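Can I use the red fire extinguisher box in the hallway as storage?
Posted in Building and Household Help

werov_76

Our building has one of those red metal cabinets for extinguishers, up against the brick wall by the stairs. I walk past it every day with my hands full of gloves, rags and the other small junk that has no home in my apartment, and the cabinet looks roomy. Before I become the reason for a laminated notice, is it ever okay to keep a few things in there? I mean soft stuff, a rag, a pair of gloves. I'd leave the extinguisher where it is. I'm not a monster.

Also, the box sits a little crooked and it bugs me. Can I straighten it myself?

3 replies

hindetetti

Leave the rag at home. The cabinet has one job, and it's a job you do half asleep with smoke in your nose. Anything soft in there ends up wrapped around the handle or stuffed in front of the gauge, and then you're standing in a hallway at 3 a.m. wrestling a sock.

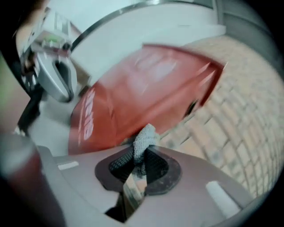 I managed a 30-unit building for 8 years and cleaned out every one of those boxes twice a year. Things I found: takeout menus, a single mitten, somebody's spare key (to what, we never learned) and a full bag of potting soil. The potting soil was a tight fit. I admired the effort.

As for crooked, look at how it's held up first. If it's a floor-standing box, slide it back flat to the wall and you're done. If it's screwed into brick, tell whoever runs the building. Old anchors let go when you twist them, and a loaded cabinet landing on your foot is a poor trade for a level line.

masilela451

just put a hook on your own door for the gloves. problem solved. my cousin got yelled at over an umbrella

flernent

Agree with hindetetti, though I'd add that you should open the box once in a while. People treat these things like museum cases. Check that the lid or door moves freely, that the pin is in and that the needle is in the green if your model has a gauge. Then close it and go feel superior for the rest of the afternoon.

Ours in the stairwell had been painted shut, very neatly, in a lovely even coat of red. It took me an evening and a putty knife to get in. 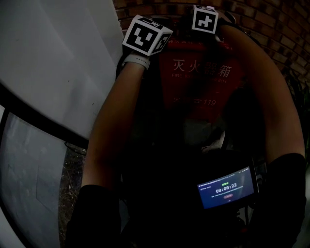
What can I clean the outside with?

A damp cloth and a drop of dish soap. Wipe gently over any lettering and skip the scouring pads, or the instructions will come off before the dust does. Dry it when you're done so the seams don't rust.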